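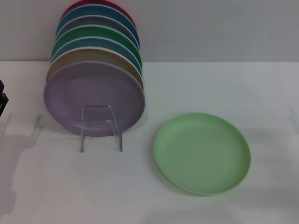 Fig. 4.1 Plates held upright in a clear stand, with one pale green plate lying flat beside them.

Chapter 4
Storing and Displaying Plates

In this chapter
Stacking flat or standing up
Choosing a stand
Order of size and colour
Getting plates in and out without chips
Small shelves, deep shelves, no shelves

Before you start

You'll need Chapter 2 (washing and drying) fresh in your mind. If you skipped it, go back, at least to the bit on drying. Plates put away damp will mark each other. Have a few plates to hand as well, your own or the ones from the practice kitchen. Plastic is fine, plastic is better for a first go.

4.1 Two ways to keep a plate

Flat or upright. Nearly everything else in the chapter hangs off that choice.

Flat: one on top of another, in a cupboard or on an open shelf. Quick. Takes little width. The trouble is the plate at the bottom. To get it you lift all the others, put them down somewhere, take the one you want, put the others back. Most people don't bother and use the top two for ever. Look in any busy kitchen and the top plates are scratched, the bottom ones nearly new.

Upright: plates on edge, in a rack with slots or in a stand that holds a whole group leaning back. A rack lets you pull out any plate. A stand is simpler and cheaper but works from the front, so the back plate still has to wait its turn. Look again at Fig. 4.1. The purple plate is easy to reach, the dark red one is right at the back.

What the stand gives you is sight of every rim. With plain white plates that hardly matters. With coloured ones it does, you know at a glance what you've got and what's missing.

4.2 Nesting

Plates of the same shape nest, meaning the back of one sits in the well of the next. Good nesting keeps a group steady and thin. Mixed shapes nest badly. A deep rim in front of a shallow one leaves a gap, the gap lets the plate rock, and rocking is how chips start.

Try it. Take two plates of the same kind and put them together, then swap one for a plate of a different make. Feel the difference when you press on the rim. Write down which pair moved.

4.3 Leaning

A leaning group wants something solid behind it or a stand with a proper back. A wall will do. Check the wall first: clean, dry, no grease from the cooker. Slide the stand close enough that the plates tip back gently and don't sit bolt upright. Bolt upright is the commonest mistake in class work. They look smart for a minute, then somebody shuts a drawer.

Clear stands are popular because they don't hide the plates. Downsides: they show finger marks, they scratch, and the edges are hard to see in poor light, so people knock them. Wipe with a soft damp cloth. No scouring pads.

Whatever the stand is made of, test it empty. All feet on the surface? Press each corner. If it rocks empty it'll rock full.

4.4 Order

Size first, colour second. Largest at the back where sizes differ, otherwise the small ones vanish. If they're all one size you can please yourself. Some households go light to dark, some keep a colour for each person, some put back whatever comes out of the drainer. All fine. For a display shelf, pick an order and stick to it, and leave a bit of bare surface at the side. You'll need that space for the plate in your hand while the other one's sorting out the stack.

4.5 Case study: the Skorar kitchen

Skorar is a shared house with a kitchen the width of a corridor and 13 plates, no two of them bought together. Everything was in one flat pile on the fridge. In February the household split them into 2 groups: everyday plates in a stand by the wall, serving plates flat in the cupboard. Nothing bought except the stand, a Konari one, second hand. The pile on the fridge was gone but the first try put the stand too near the kettle and it had to be moved along the worktop teh same week. Position matters as much as the stand does.

Keep this case in mind, we come back to it in 4.9 with the shelf plan.

Words to know
Well: the sunken middle part of a plate.
Rim: the outer edge, often raised.
Nest: to fit closely one behind or inside another.
Lean: the backward tilt of a plate or group of plates.

Activity 4A

Work in pairs. One stand, 4 plates.
Load the stand from the back. Take out the rearmost plate with one hand steadying the rest. Put it back. Swap over.
Then do the same with the plates in a flat pile.
Note down where you had to put plates while you worked, and wether you had room.

Now go on to 4.6, Racks and slots.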